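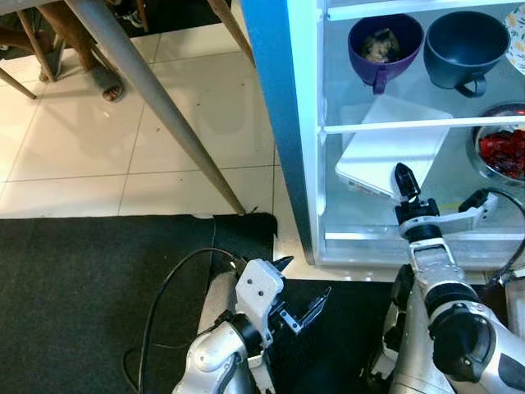
2 min read

Community Fridge and Pantry: progress report for May

To: Roxana Condori, Narik Fund
From: Lizeth Bedoya, Yupanqui Street Pantry

Dear Roxana,

You asked for something shorter than last time. I have taken out the history of the building and most of my opinions on parking.

Where the money went

The second payment arrived on a Monday and was mostly spent by the following one. The bulk went to Renow for rewiring the back hall, which can now run the chest freezer and the kettle together. Those who were here in the winter will understand why there was applause. The rest paid for shelving, labels, a decent thermometer, and a food safety course for our shift leads. They all passed, and they have been correcting me ever since.

Food in and out

We handed out roughly 1,000 bags of groceries this period, against a target you and I both called optimistic. Bread and root vegetables remain plentiful. Eggs do not. The bakery on Turnano Avenue has moved its pickup to 8:30 p.m., when most of our drivers would like to be at home, so we now pay one of them a small evening rate out of the transport line. I should have asked you first and am asking you now.

Cooked food is still the hard part. People are generous with leftovers and vague about when they made them. Under the new rule, anything cooked needs a lid, a date and a list of what is in it, or it goes in the compost. We lost a few donors over this, including one who told me her stew had never needed paperwork. 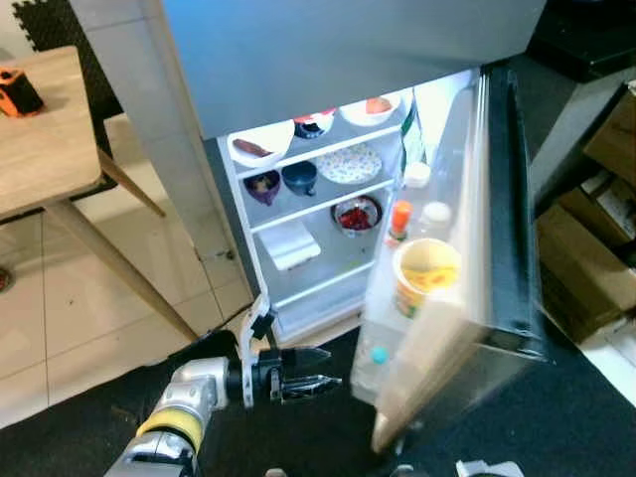 The rule has also cut the time spent sorting at closing, so the evening shift now gets out before the last bus. I would keep it even if the stew never comes back.

What has not gone well

The Saturday cooking class drew a full room for the first session and a very loyal pair of sisters for the second. I think the hour is wrong – it clashes with youth soccer, against which no lentil can compete. We will try a weeknight.

The sign-up form is also too long. It has 26 questions, several of them yours, and people give up near the one on household income. Could we drop that page? I can still report on zip code and family size, and I suspect the income answers we do get are mostly guesses made while holding a toddler.

Next period

We plan to move the class, shorten the form if you agree, and find a second source of eggs. I also need a yes or no on shifting the unspent printing money into transport. The budget sheet is attached, with the change marked in yellow.

You are welcome to visit. Come in the morning, when there is somewhere to park.

Lizeth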